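Brakham Supporters' Club
Minutes of the general meeting held 14th January in the upstairs room

The chair welcomed everyone warmly, thanked those who had come straight from work, and said how lovely it was to see the room so full in the middle of the cricket season. Apologies were read and the previous minutes accepted with one spelling corrected (Drusent, not Drusant).

Memberships. We now stand at 169 paid-up members, which drew a good long round of applause. Renewal notices will go out again before the footy pre-season starts, and anyone still waiting on a scarf is asked to be patient a little longer.

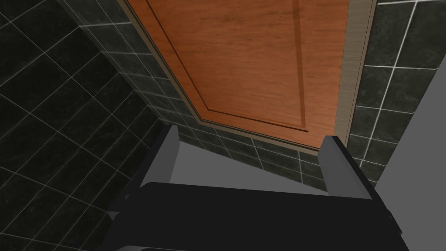
Away trip to Arkis. There was a great deal of cheerful discussion about the bus. The quote is for 40 seats at $400 all up, and members felt this was very fair for such a long drive. Agreed to book it. A second bus can be looked at if the first one fills, and children will travel at half the adult fare.

Match-day singing. Several members feel the second verse drags, particularly when we are losing. After a friendly airing of views (and one rendition) it was left as it is until September.

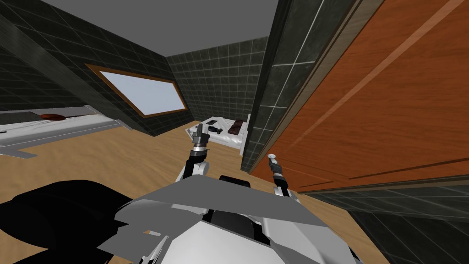 Drusent friendly. Bunting Bakery has kindly offered almost 100 pies at cost. Accepted with thanks. Sauce to be bought separately.

Other business. The big drum needs a new skin. Prices to be brought to the next meeting.

Meeting closed at 9.10 pm, followed by tea and the last of the Christmas cake.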